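Clurka opens textile sorting room for rental linens

Clurka, the furnished-apartment operator, has moved the handling of guest clothing and household textiles out of its main laundry and into a separate sorting room on the ground floor of the Lakico building. The room took its first items on Saturday, September 26, 2020, and will handle everything left behind or returned from the company's short-stay units.

Until now, cloth items went into the same intake line as sheets and towels. Garments were washed at linen temperatures, and several were damaged each month. Dark clothing caused the most trouble. Dye transfer onto white sheets led to two full loads being scrapped in January, according to operations manager Fiachra Hanrahan.

"We were treating a sweater like a pillowcase," Hanrahan said. "The machines were fine. The intake was wrong."

The new procedure has four stages. An item is first placed on a padded seat and left as it came out of the bag. A sorter checks it for labels, fasteners and pocket contents. It is then opened out, shaken once and laid flat. Folding comes after inspection, and the folded piece is tagged and shelved by unit number. Items with no care label go to a cold wash by default.

Low padded seats were chosen over tables for the first stage. Tables were tried during the trial period, but slippery fabrics slid off the laminate tops and had to be picked up and checked again. A cushioned surface holds a crumpled garment in place while the sorter works through it. The seats are also light enough for one person to shift when the floor is mopped.

Curtains divide the room into bays. Hanrahan said printed domestic curtains were used because they were already in stock from a unit that had been refitted. They weigh less than the vinyl strip dividers that had been quoted and can be washed in-house. Each bay is meant to hold the items of a single apartment at a time, so that two guests' belongings are not mixed.

Lighting gave some difficulty. Under the original warm lamps, navy, black and dark green cloth could not be told apart reliably, and pieces were being entered under the wrong color. The lamps were replaced with neutral white units from Amano before opening. Color is now recorded at the second stage, with the garment opened out, and again on the tag. If the two entries differ, the item is held back from washing.

Dark items awaiting inspection are kept in soft piles and are not compressed. Tight stacking sets creases in heavier knits and brushed cotton, and these then need steam before they can be folded to size. Bevan Pirihi, who supervises the room, has set a limit on how long any piece may stay bunched: it must be opened out before the end of the shift in which it arrived. 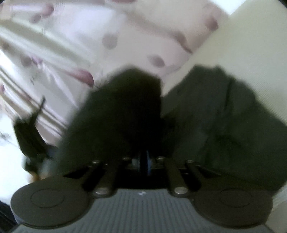
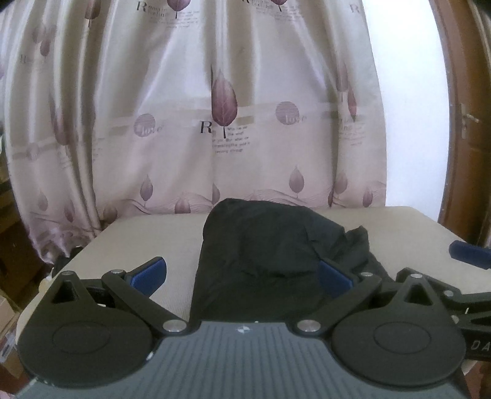

Dark cloth and printed curtain in the sorting area.

Records are kept in Visum, the inventory program already used for furniture and kitchen equipment. Each entry holds the unit number, fabric type if known, color, condition and shelf position. Fabric type may be left blank. Pirihi said sorters had been guessing at fiber content where the label was missing, and a wrong entry did more harm than an empty one, as the wash program is selected from that field.

The room is rated for over 500 pieces a week. Volume is expected to stay below that figure until the remaining apartments reopen. Bed linens, bath towels and kitchen cloths will continue to go directly to the main laundry and do not pass through the bays.

Two changes are planned. The first is a wider shelf for blankets and throws, which at present have to be folded in thirds and overhang the existing shelves. The second is a revised tag. The current paper tag tears at the eyelet when it is pinned through thick cloth, and a woven version is on order.

Unclaimed clothing will be held for the period stated in the rental agreement, then released for donation. Guests who believe they have left something behind should give the unit number, the checkout date and the color of the item. A photograph is useful but not required. Requests are matched against the tag records first, and the shelves are searched by hand only if no match is found.

Collection is by appointment at the side entrance of the Lakico building. Items can also be mailed at the guest's expense. Wet articles are dried before dispatch, and no ironing is done.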